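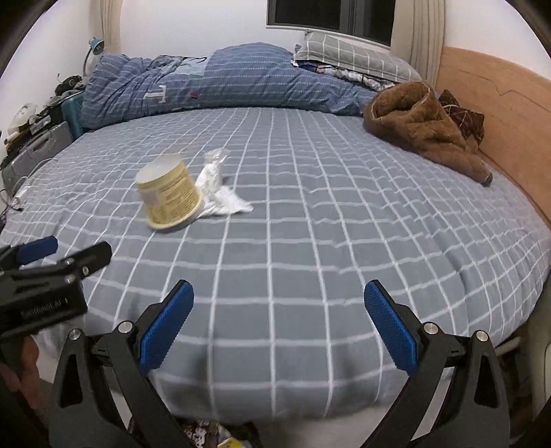 Photo: Soon-im Ok / Dursun

Section 4 — Clearing the bed before you change the sheet

1. Push the duvet up to the head of the bed. Rolled is fine, no need to fold.

2. Jackets and other heavy cloths to one side. Leave the pillow for last.

3. Pick up small stuff — tubs, tissues, bags. Check the lid on any tub before you lift it. Keep it over the bed, not the floor.

NOTE: Tub upside down on the sheet? Slide a hand under the rim first, then turn. Somthing may still be inside.

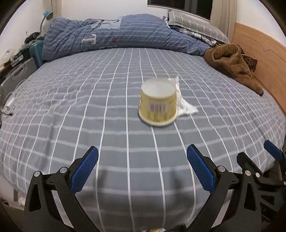 4. Crumpled tissue goes in the trash, not the wash. Look behind the tub too — easy to miss.

CAUTION: Tissue left in the sheet sheds over the whole load. Shake out before washing.

5. Unhook the fitted sheet, foot end first. Then see Section 5, Dakard sheet sizes.

Filed under: Bedroom > Bed Care
Dursun Home Guides, Holatbridge — Contact us — Back to top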